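信仰の話ができる場をつくる ― Belora寮における対話会の試み
プロジェクト実習 最終報告書

1. はじめに

Belora寮では、月に一度の共同夕食の前に短い祈りの時間がある。寮の設立母体がキリスト教系の団体だった頃からの習慣で、現在は運営が大学に移っているが、習慣だけが残った。祈りは食堂の当番が唱えることになっている。形式は決まっていない。
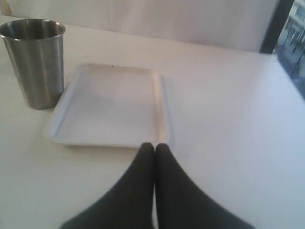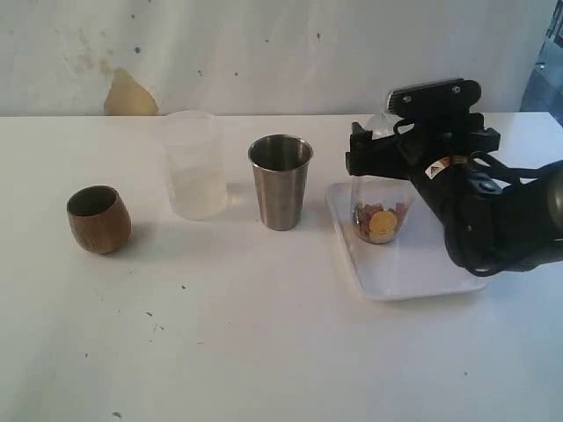
カップと白いトレー

この習慣について、寮生のあいだでは以前から意見が分かれていた。続けてほしいという者、やめてほしいという者、気にしていない者がいる。ところが、そのことを正面から話す機会がなかった。十一月の寮会で議題に挙がりかけたときも、司会が「デリケートな話なので」と言って次の議題に移り、そのまま終わっている。私はその寮会に出席していて、祈りの是非よりも、話が始まる前に終わったことのほうが気になった。

本プロジェクトは、祈りを続けるかやめるかを決めるためのものではない。信仰や無信仰に関わる意見の違いを、寮生どうしで話せる場をつくれるかどうかを試したものである。以下、計画、実施の経過、わかったこと、問題点の順に報告する。

2. 背景

2.1 寮の構成

Belora寮には学部生と大学院生が住んでおり、留学生の割合が高い。信仰を持つ者の宗派もまちまちで、カトリック、プロテスタント諸派、イスラーム、ヒンドゥー、仏教系の家庭で育った者、特に信仰を持たないと述べる者がいる。日本出身の寮生には、正月と葬式以外で宗教を意識したことがないと話す者が多かった。

共同夕食への参加は任意である。ただし当番は全員に回ってくるため、夕食に出たくない者も、当番の月には食堂に立って祈りを担当することになる。この点が、後で述べるように、意見の違いの中心にあった。

2.2 なぜ話されてこなかったか

計画の段階で、数名の寮生に個別に話を聞いた。理由として多く挙がったのは、相手を傷つけるのが怖い、自分の知識が足りない、どちらかの陣営だと思われたくない、というものだった。

三つ目の理由は、賛成側からも反対側からも出た。続けてほしいと思っている学生は、布教をしたい人だと思われるのを心配していた。やめてほしいと思っている学生は、宗教を嫌っている人だと思われるのを心配していた。どちらも自分の考えはもっと細かいところにあると感じていて、口を開いた途端に大きな箱に入れられるのを避けていた。

2.3 参考にした方法

対話の進め方としては、指導教員から紹介されたJoleck法を使った。これは意見の対立がある集団で、発言の順番と応答の仕方をあらかじめ決めておく方法である。手順は次のとおりである。

最初に、一人が自分の考えを話す。途中で口を挟まない。
次に、聞いていた者が、いま聞いたことを自分の言葉で言い直す。意見はまだ言わない。
話した本人が、言い直しが合っているかどうかを答える。違っていれば直す。
本人が「合っている」と言った後で、はじめて質問や異なる意見を出す。

手順そのものは簡単だが、実際にやると時間がかかる。この点は5節で述べる。

3. 計画

3.1 体制

企画は私とEmmanuel Rugemaliraの二人で行った。Emmanuelは神学専攻の大学院生で、教会学校で教えた経験がある。私は社会学専攻で、特定の信仰は持っていない。二人の立場が違うことは、参加者を募るうえで役に立つと考えた。募集文には二人の立場を両方とも明記した。

最初の打ち合わせでは、二人のあいだでも意見が合わなかった。Emmanuelは、祈りの意味を参加者に知ってもらう短い講義を最初に置きたいと考えていた。私は、講義を置くと教える側と教わる側に分かれてしまうと考え、反対した。この件は最後まで完全には決着せず、講義は置かないかわりに、読みたい者が読める資料を会場の隅に置くことにした。

3.2 日程と会場

対話会は全4回とした。各回の時間は夕方六時半から八時までとし、会場は寮の談話室を使った。当初は大学のBiswas館の教室を借りる予定だったが、授業のように感じられるという意見が出たため変更した。食堂も候補だったが、祈りの行われる場所で祈りについて話すのは避けたほうがよいと判断した。

3.3 参加者

募集は掲示板と寮のメーリングリストで行い、13名が応募した。全員に参加してもらった。信仰の有無や宗派による調整はしていない。応募時に宗派を書かせる案もあったが、書くこと自体に抵抗がある者がいるだろうということで取りやめた。

3.4 約束事

初回に次の約束事を確認した。

会で聞いたことを、発言者の名前と結びつけて外で話さない。
相手の信仰や無信仰を変えようとしない。
自分の宗教や立場を代表して話す必要はない。「私は」で話す。
話したくないときは「パス」と言えばよい。理由は聞かない。

二つ目の約束については、Emmanuelから、信仰を語ることと人を誘うことの境目は語る側にもはっきりしないことがある、という指摘があった。そこで、誘われていると感じた者がその場でそう言ってよい、という一文を加えた。この一文が使われたのは第3回の一度だけで、言われた側はすぐに話し方を変えた。

4. 実施の経過

4.1 第1回「食事の前に何をして育ったか」

初回は祈りの是非に触れず、育った家で食事の前に何をしていたかを話した。手を合わせて「いただきます」と言う家、父親が祈る家、祖母だけが小声で何か唱えていた家、全員がばらばらに食べ始める家があった。

この回はJoleck法の練習も兼ねていた。言い直しの段階で、聞いていないことを足してしまう者が多かった。たとえば「父が祈るあいだ、弟と私は黙っていた」という話に対して、「お父さんが厳しい家だったのですね」と言い直した参加者がいた。本人は「厳しいとは言っていない、黙っているのが好きだった」と直した。これは多くの参加者が後のアンケートで印象に残った場面として挙げている。

4.2 第2回「当番のときに何を言っているか」

第2回では、当番として祈りを担当したときの経験を話した。ここで、企画側が知らなかったことがいくつか出てきた。

まず、当番のたびに毎回違うことが行われていた。自分の宗派の祈りをそのまま唱える者、宗派の言葉を避けて感謝だけを述べる者、黙って立っている者、友人に代わってもらう者がいた。次に、黙って立っていた者の多くは、それを祈りのつもりでしていなかった。一方、聞いていた側には、それを黙祷だと受け取って一緒に祈っていた者がいた。

この食い違いがわかったとき、しばらく誰も話さなかった。その後、祈っていた側の学生が「知らなくてよかった気もするし、知ってよかった気もする」と述べた。黙っていた側の学生は、だましたような気持ちになると話した。どちらの発言に対しても言い直しの手順を踏み、予定の時間を超過した。

4.3 第3回「続けてほしい理由、やめてほしい理由」

第3回でようやく是非の話に入った。続けてほしい理由としては、故郷を離れて唯一、人と一緒に祈れる時間であること、食べ始める前に一度静かになるのがよいこと、長く続いた習慣を自分たちの代でなくしたくないことが挙がった。最後の理由を述べたのは信仰を持たない学生である。

やめてほしい理由としては、信じていない言葉を人前で言わされること、断ると目立つこと、自分の宗教では他宗教の祈りに加われないことが挙がった。三つ目の理由を述べたのは熱心な信仰を持つ学生だった。

ここで、続けたい側に信仰のある者が、やめたい側に信仰のない者がいる、という見方が当たらないことが参加者にもわかった。企画側もこの見方を半ば前提にして準備をしており、用意した進行表が合わなくなった。進行表では二つの側に分かれて座る案になっていたが、その場で取りやめた。

この回では一度、声が大きくなった場面がある。ある参加者が「嫌なら夕食に来なければいい」と言い、別の参加者が「当番の月は来ないわけにいかない」と強い口調で返した。私は司会として手順に戻るよう促したが、促すのが早すぎたという批判を後で受けた。怒っていることも伝えたい内容の一部なのに、手順で打ち切られたように感じたという。この批判は正しいと思う。

4.4 第4回「当番の仕組みについて」

最終回では、祈りそのものの是非から離れて、当番の仕組みについて話した。第2回と第3回を通じて、不満の多くが「祈りがあること」よりも「当番と祈りが結びついていること」に向けられているとわかったためである。

出された案は次のとおりである。

当番の仕事から祈りを外し、祈りたい者が申し出る。
祈りの時間を沈黙の時間に変え、各自が好きに過ごす。
祈りたい者は夕食の少し前に集まり、夕食自体は祈りなしで始める。
現状のまま続けるが、当番が代わりを頼めることを明文化する。

どの案にも反対があった。二つ目の案は折衷案として支持を集めたが、声に出す祈りに意味があると考える学生にとっては、祈りがなくなるのと変わらないという意見が出た。三つ目の案は、祈る者と祈らない者が別々に食堂に入ることになり、かえって目に見えて分かれるという指摘があった。

案を一つに絞ることはしなかった。四つの案と、それぞれに出た意見をそのまま書き出し、寮会に提出した。寮会での扱いは、本報告書を書いている時点では決まっていない。

5. 結果と考察

5.1 振り返り文から

終了後、参加者に2000字以内で振り返りを書いてもらった。提出は任意としたが、全員が提出した。書式は自由で、母語で書いてもよいことにした。

多く書かれていたのは、意見は変わらなかったが相手の理由がわかった、という内容である。祈りを続けてほしいかどうかについて、最初と最後で立場が変わったと書いた者はいなかった。ただ、自分の立場の理由が変わったと書いた者がいた。はじめは習慣だから続けたいと考えていたが、習慣という言葉で自分が何を言いたかったのか説明できず、考え直したという。

言い直しの手順については評価が割れた。「人生でいちばんきちんと話を聞いてもらった」という感想があった一方、「面倒で、途中から言い直しやすいことしか話さなくなった」という感想もあった。後者は企画側が予想していなかった。手順が発言の内容を狭めることがあるとすれば、用いる場面を選ぶ必要がある。

5.2 言葉の問題

会は日本語で行い、必要に応じて英語を補った。日本語を母語としない参加者からは、「祈り」「宗教」「信仰」という語の使い分けが難しかったという声があった。日本語を母語とする参加者も、使い分けを説明できたわけではない。「自分は無宗教です」と述べた学生が、墓参りを欠かさず、墓前で祖父に話しかけると話したとき、別の参加者が、それは祈りとどう違うのかとたずねた。学生は答えに詰まり、パスを使った。

この場面について、Emmanuelと私では見方が違う。Emmanuelは、よい質問であり、もう少し時間を取って考えてもらえばよかったと述べている。私は、自分を無宗教だと言う人に対して、実はそうではないと言うのに近い質問だったと感じた。報告書では両方の見方を書いておく。

5.3 他の寮への聞き取り

比較のため、Pratby寮の寮生代表にも話を聞いた。Pratby寮にも以前は食事の前の祈りがあったが、食堂の改修で共同夕食が一時なくなった際に祈りもなくなり、夕食だけが再開されたという。賛否を問うたことはなく、特に不満も出ていないとのことだった。

Belora寮の参加者にこの話を伝えると、うらやましいという反応と、それは少し寂しいという反応があった。話し合わずに済んだことがよかったのかどうか、私には判断がつかない。Pratby寮で祈りを大切にしていた学生が当時どう思ったかは、卒業しているため聞くことができなかった。

6. 問題点

第一に、参加者の偏りがある。応募したのは、この話題について話してもよいと思っていた寮生である。話したくない寮生の考えは、この方法では聞けない。無記名の意見箱を併用することも考えたが、対話の場に無記名の意見を持ち込むと、本人に言い直しを確認できないため見送った。今から考えると、対話会とは別に設けることはできた。

第二に、司会の負担が大きかった。二人で交代して司会をしたが、司会をしていないほうも記録を取っており、参加者として話すことがほとんどできなかった。記録係を別に頼むべきだった。

第三に、時間の見積もりが甘かった。延長になった第2回では、翌朝に実験のある学生が途中で退室している。退室した学生は、話の続きを後から聞くことになり、約束事との関係でどこまで伝えてよいか迷う場面があった。欠席や早退があった場合の伝え方を、あらかじめ決めておく必要がある。

第四に、企画者の一人である私自身の立場の影響がある。私は当番のとき、黙って立っていた側である。第2回の話し合いではそのことを言うべきか迷い、結局、終わり近くになって話した。早く言っていれば他の参加者が話しやすかったという意見と、司会が先に言うと影響が大きいので遅くてよかったという意見の両方をもらった。

7. 今後の予定

来年度、Emmanuelは修士論文の執筆のため企画から外れるが、資料の整理には引き続き協力してくれることになっている。対話会の参加者のうち二名が次の企画に加わりたいと申し出た。次は祈り以外の話題、たとえば食堂の献立における食の規定や、断食の期間の台所の使い方を取り上げたいと考えている。どちらも寮生の生活に直接関わるもので、祈りよりも具体的な調整が必要になる。

進め方については、Joleck法を全体に用いるのをやめ、意見が対立した場面でのみ用いる形を試す。司会が手順に戻すときは、先に参加者に戻ってよいかをたずねることにする。

資料
募集文、約束事、各回の進行表(第3回は当日変更後のもの)、寮会提出文書の写しを別添とする。参加者の振り返り文は、本人の希望により添付しない。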